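Replacing the Kitchen: Foley and Room Sound for a Short Film

Student project report, Sound for Screen
Montri Jaidee and Yupin Luangrath
Iltville
August 2022

Background

When we were first given the list of possible projects, we both went straight for the one that said "rebuild the sound of an existing short," and we will admit that we picked it partly because it looked like the one where we would get to break things. We broke very little in the end. What we did get was a much better understanding of how much of a film's sound is made after the camera has gone home, and a great deal of sympathy for the people who do it for a living.

The film we worked on is called Drurkico. It was shot by last year's directing group in a rented house, and it runs a bit longer than most student shorts. Two sisters spend an evening cleaning out their late father's kitchen, and they hardly talk. The directing group had good pictures and very strong performances, but the house stood beside a busy road and had a refrigerator that could not be unplugged, so almost every take had a hum under it and a truck somewhere in the middle. The dialogue could be cleaned up well enough. Everything else (hands, feet, cloth, drawers, water, dishes) came out of the cleaning sounding like it had been wrapped in a towel.

Our job was to throw all of that out and make it again.

What we set out to do

We wrote ourselves three questions at the start and kept them taped inside the equipment cupboard, where we saw them every time we went for a cable.

The first was whether two people with no Foley training could match a full short in one term. The second was whether sounds recorded in a dead, quiet studio could be made to sit in a real kitchen without the audience noticing the join. The third, which was Yupin's and which ended up being the most interesting to both of us, was whether viewers feel differently about a character when the only thing you change is how she handles objects.

Place and equipment

All of the recording was done in Kongkaew, the smaller of the two studios on the lower level. It is carpeted on the walls and very dry to record in. We used one short shotgun microphone placed fairly close and one large-diaphragm microphone farther back, both going into the studio's interface. For playback and cueing we used Cinel, the session program that the department has on all its machines. It lets you set a marker on a picture event, gives you a countdown to it, and files each take under that marker, and we would have been lost without it.

We brought most of our own props. Between the two of us, our roommates, and Montri's very patient aunt, we collected three bags of dishes, pans, lids, and flatware, two dining chairs, a square of floor tile, a sheet of old linoleum, and five pairs of shoes.

Spotting the film

Spotting means going through the picture and writing down each sound that will be needed. We had set aside one afternoon for it, and it took us most of a week. On the first pass we wrote down what we could plainly see happening, such as a cup being set down or a door being shut. On the second pass we turned the sound off completely and wrote down everything that moved. The second list was much longer than the first. Sleeves move, for one thing. A person turning at a sink makes four or five small noises before she has done anything you would call an action, and if you leave them out she seems to float.

We sorted the list into three groups, the way our textbook does it: footsteps, cloth, and props. Then we recorded each group straight through the film instead of going scene by scene. We would recommend this to anyone. You get into the rhythm of one person's walk, and it stays consistent from the first minute to the last.

Recording: footsteps and cloth

Footsteps were Montri's department, because his feet are closer in size to the shoes we had. The older sister, Ana, wears flat leather shoes, and the younger one, Rosa, is in socks for nearly the whole film. Socks on linoleum make almost no sound at all, and the microphone hears your knees and your breathing long before it hears the sock. After two unhappy evenings we tried thin leather slippers with the heel taken off, played very softly, and that gave us something that read as socks even though it was nothing of the kind.

For cloth we sat on a stool and moved a cotton shirt in our hands while watching the actors' shoulders. It feels silly for the first ten minutes, and then it becomes rather soothing. We recorded one full pass for each sister. Ana's was done with a stiffer work shirt, and you can hear the difference if you listen for it.

Recording: dishes

The kitchen props took up more time than everything else together. The dishes matter a lot in this film - there is a long passage, with no dialogue, where Rosa washes and Ana puts away, and the whole quarrel between them is carried by how hard things get set down.

Our first takes were all too loud and too bright. A real plate set on a real counter, recorded from close up, sounds like an accident. We learned to hold each plate with a finger underneath so that the ring was stopped early, and to set it down on its edge first and let it roll flat. We also learned that plates stacked flat and plates standing in a wire rack are two different instruments. The stack gives a short, low clack. In the rack, each plate is free to knock against the wire and against its neighbor, so even a gentle touch sets off a little run of smaller sounds behind it. We ended up using the stack for Ana and the rack for Rosa wherever the picture allowed it, and that one decision did more for the scene than any of the processing we tried later.

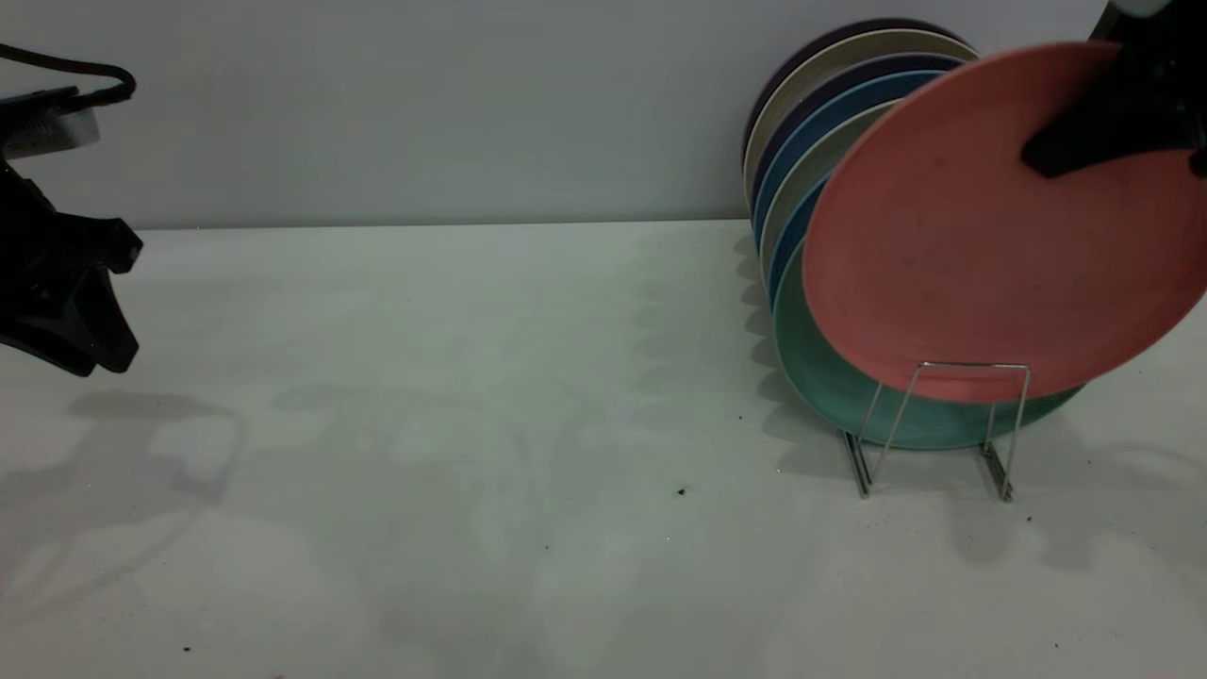
Editing and sorting the takes

By the time we closed the recording sessions, Cinel showed 1,398 takes in the project. Of those, 793 went into the first full edit, and a good many were trimmed or swapped again before the end. We are not proud of the gap between those two numbers. A lot of it came from the early weeks, when we recorded the same event over and over with no clear idea of what we were listening for. Later on we made a rule that we would do three takes, stop, and play them against the picture before doing any more, and our evenings got noticeably shorter.

Naming was our other weak spot. Cinel files takes by marker, but the notes field is left to you, and ours are full of things like "good one" and "better" and "use this (M)." When Yupin sat down to edit the drawer scene she found four takes all labeled as the best. From then on we wrote the prop, the surface, and one plain word for the feeling, such as "spoon, tile, tired." It takes a few seconds and saves a whole lot of hunting.

Putting the sounds in the room

A studio take laid straight against the picture sounds as though it is happening right in front of your nose. To place it in the kitchen we did three things. We rolled off some of the top end on anything that happened far from the camera. We blended in the more distant microphone on wide shots. And we made a reverb from the house itself, since the directing group had been kind enough to record several hand claps in the empty kitchen during a gap in the traffic.

We also built a new room tone. This was trickier than we expected, because once the refrigerator hum was gone the kitchen sounded wrong, like a room with no house around it. We put a very quiet hum back in. Our tutor laughed at us when we told her, and then said it was a perfectly normal thing to do.

The test screening

For the third question we made two versions of the washing-up passage. The picture, dialogue, and room tone were the same in both. In Version A, Ana handles everything firmly, with short, hard contacts. In Version B, her takes are softer, and she lets go of things more slowly. We showed each version to a different group of first-year students and asked them to write a few sentences on how the sisters felt about each other.

The people who saw Version A mostly wrote that Ana was angry, and several said she blamed Rosa for something. The Version B group used words like "worn out" and "sad," and one viewer was convinced that Ana was the younger of the two. Hardly anyone in either group mentioned sound. These were small groups of people from our own building, so we don't want to lean on it too heavily, but the difference was clear enough that the director asked to hear both versions twice before choosing. She went with B, except for the last plate, which she took from A.

Problems and what we would change

Water was our biggest failure. We recorded it in a plastic tub, and it sounds like a plastic tub. In the finished film we used the cleaned location sound for the running tap, and you can still hear a trace of the road beneath it. If we had planned better we would have booked an hour in a real kitchen late at night.

We would also bring a second set of ears in earlier. After a few weeks neither of us could tell if a footstep was late, because we had seen each shot so many times that our brains were fixing it for us. A friend from the camera course sat through one reel and pointed out eleven slips in a row, very cheerfully.

Finally, we would split the work differently. We both performed and both edited, which was fun, but it meant that neither of us knew the whole session well. Next time one of us would perform and the other would run Cinel and keep the notes, with a swap at the halfway point.

Next steps

Drurkico will be shown with its new soundtrack at the Iltville student screening in November. Before then we plan to replace the tap, check the levels in the actual hall, and take one more look at the scene on the back steps, where Montri still thinks the left shoe is too heavy. The edited takes, with their improved names, have been left on the department drive in a folder called Kitchen for any later group that wants them.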